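Tamcombe Small Parts Sorting Set

README for the Tamcombe set, release 5

Welcome! The Tamcombe set is a collection of pictures and notes on one humble activity: sorting small electrical parts into bins on a table. Motors in one bin, round circuit boards in another, a tray in the middle, and then all the decisions that come with it. If you have ever taken apart a shelf of dead gadgets and ended up with a heap of things you couldn't bear to throw away, you already know most of what this is for.

The set grew out of the Pratilton repair room, where we break down donated household electronics and keep whatever can be used again. We started taking pictures so that new people could see what a sorted table looks like. Then we started writing notes next to the pictures, and the notes got longer, and now there's a README.

What's in the set

There are 2870 pictures, each with a short note. The notes are plain text, one file per picture, with the same base name as the picture. Most run to two or three sentences. A few go on for a page, usually when a part turned up that we had to look up.

The folders are:

tables - whole-table views, bins and trays in place
bins - single bins, seen from above
parts - single parts on a plain background
odd - anything we argued over

The odd folder has 170 pictures in it and is my favorite by a long way. If you only have ten minutes, start there.

How the table is laid out

We use a white table because dark wire leads and small screws show up so well against it. Everything else is shallow and open: yellow plastic bins for the kinds of parts, a stainless steel tray for whatever is being dealt with at the moment. Shallow matters more than you'd think! In a deep box the motors tangle by their leads and you lift out four when you wanted one. In a shallow bin you can see every shaft and every connector, and you can reach in from any side.

The bins go in pairs, left and right, with the tray between them. Parts that tend to come out of the same gadget get bins next to each other, so small motors sit right above the round red boards. We tried lining the bins up in a single row along the back and it was a nuisance, with too much leaning and too many sleeves in the screws. 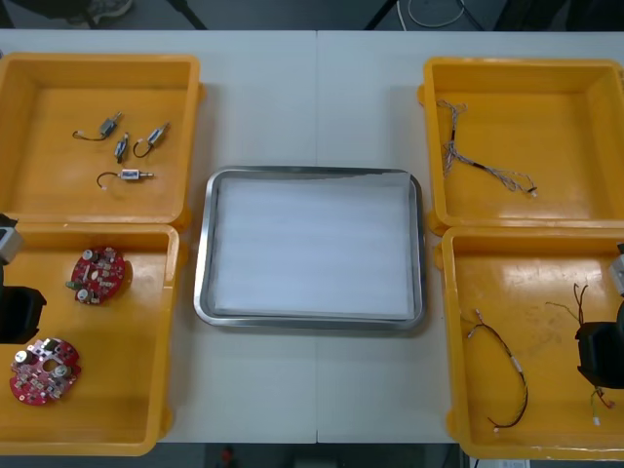
Valentin Nedelcu wrote to us after release 4 that he would split the motors by shaft length before anything else, and that leaving the leads on only makes sense if the connector is still attached. A bare lead, he said, is going to be cut and re-soldered anyway, so why store the tangle? He also asked for a bin just for motors with a readable label.

We took two of those three. Shaft length is now in the notes wherever someone measured it, and labeled motors get the word "label" in their note so you can search for them. We're still leaving the leads on. A bare lead tells you the wire gauge at a glance, and a few centimeters of wire is something to clip a tester onto.

What the notes record

Each note names the kind of part first, in the simplest words we could settle on: motor, round board, square board, switch, fan, battery holder, speaker. After that comes anything useful to someone deciding where it goes. For motors, that's the body shape, the shaft, the lead and whether there's a connector. For boards, it's the color, the outline, and any tall parts standing up from the surface, especially round capacitors, which get bent when boards are stacked.

Please don't stack boards, by the way. Lay them flat with a little space between them. If a bin fills up, start another bin. The Manole group sent us a lovely batch of parts that had been stacked for the trip, and we spent an evening straightening legs with tweezers. Next time, cardboard between the layers!

Words we use

Lead: a wire coming off a part, with or without a connector.
Shaft: the thin metal rod that turns. If a gear is still pressed on, the note says so.
Scalloped: a board edge with a row of curved bites out of it. Common enough in our pile to need a word.
Parked: left in the tray at the end of a session, undecided.

Known gaps and mistakes

Release 5 is heavy on motors and boards and light on switches. That's just what came through the door.

The notes were written by several people and you can tell. Some call a part silver, some gray, some silver-gray, and we haven't made them agree. Searching for "gray" will miss a fair number of motors.

In the parts folder, 100 pictures have a note that gives the kind of part and nothing more. These came in from Dasitau in June, and we wanted them in the release even with thin notes. If you recognize something, please send a line and we'll add it.

None of the notes say whether a part works. A motor in a bin is a motor that looked worth keeping. Testing happens later, at another table, and we keep those results on paper for now.

Using it

You're welcome to use the pictures and notes for teaching, for setting up your own sorting table, or for anything that helps more parts get a second life. Please keep the name Tamcombe with them so people can find their way back to the newest notes. School clubs have used the bins folder as a matching exercise, printing the pictures and putting real parts on top, and I would love to hear about other uses like that.

Sending corrections

Give the base name of the picture and the line you'd change. One correction per message is easiest for us, but a long list is fine too - I'd rather have a messy list than a tidy one that never gets sent. Corrections to the odd folder are read first, mostly out of impatience.

If you want to send pictures of your own table, wonderful! Use a plain surface and open containers, and don't tidy up too much beforehand. A lead curling over a neighbor is exactly the kind of thing a new sorter needs to get used to.

Changes in release 5

Added the Dasitau pictures.
Added shaft lengths to motor notes where known.
Added the word "label" to notes for motors with a readable one.
Moved battery holders out of odd, after a long discussion.
Fixed the note that called a doorbell speaker a fan.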